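Herneo Bike Offers

A table of employer bike-purchase offers, one row per offer per shop, cleaned up so you can finally sort and compare them!

Version 2, released 6 Sep 2021
Maintainers: Dilruba Mridha, Miklós Katona
License: CC BY 4.0

What's in it

925 offers from bike shops and the benefit programs they work with. Each row has the start and end date for requesting a voucher, the last day to redeem it, the bike models covered, and whatever the shop throws in on top (locks, lights, a first tune-up, and one wonderful row with a free bell engraving). Prices are in US dollars. The most expensive bike we let in costs 2000, so the really fancy race machines are out.

Files

offers.csv: the main table
models.csv: one row per bike model, joined on model_id
shops.csv: shop name, city, type of shop
colors.csv: paint names and the plain color we matched them to
changes.txt: everything we fixed since version 1

Columns people ask about

request_end and redeem_end are two different dates. The first is the last day to ask for the voucher, the second is the last day to spend it. Please don't merge them, we did that in version 1 and it made a real mess.

extra_value is the store price of the free stuff. Blank means the shop didn't give a price. Zero means there was nothing free.

stackable is yes, no or unclear. Plenty of unclear, sorry! Shops write "may be combined with selected offers" and leave it there.
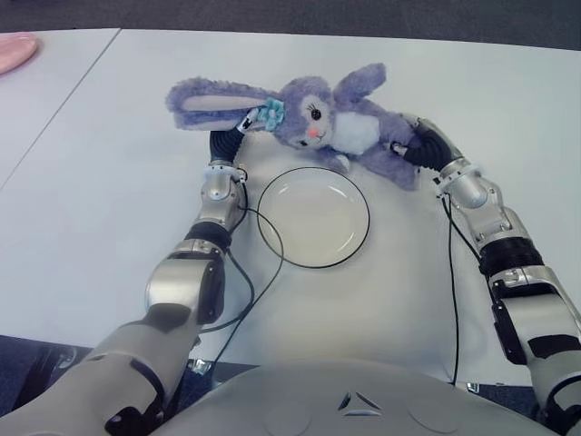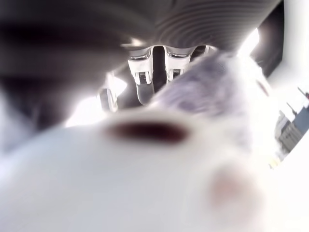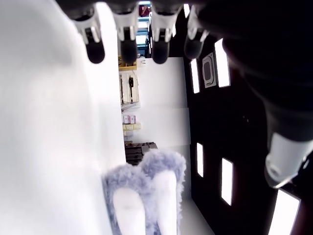

Paint names were the most fun part of the whole table, and they got a file of their own. Makers love words like Petchrat Dusk or Osix Glacier, and we wanted people to be able to search for "green bike" and get green bikes. So colors.csv maps every paint name to one plain color. Frames with two colors get the bigger area first and the smaller one in color_2. The plush bunny lying on the white tabletop would go in as purple with white second, for the lavender fur and the round patch on its chest and belly, and the little blue flower by its ear would be left out as trim. Same rule for decals, cable ends and bottle cage bolts. Dilruba and Miklós each labeled the same 100 paint names separately and then argued happily over the teals.

Known gaps

E-bikes are thin before version 2. Kids' bikes are missing entirely. Shops that only post offers on a paper flyer are in shops.csv but have no rows in offers.csv yet.

Loading it

UTF-8, comma separated, header in the first row. Dates are year-month-day. Read model_id as text or you'll lose the leading zeros.

Coming next

The Soreo shops are going in this October, with e-bikes and cargo bikes included. Corrections are very welcome, even one-line ones: send the offer_id and what's wrong with it.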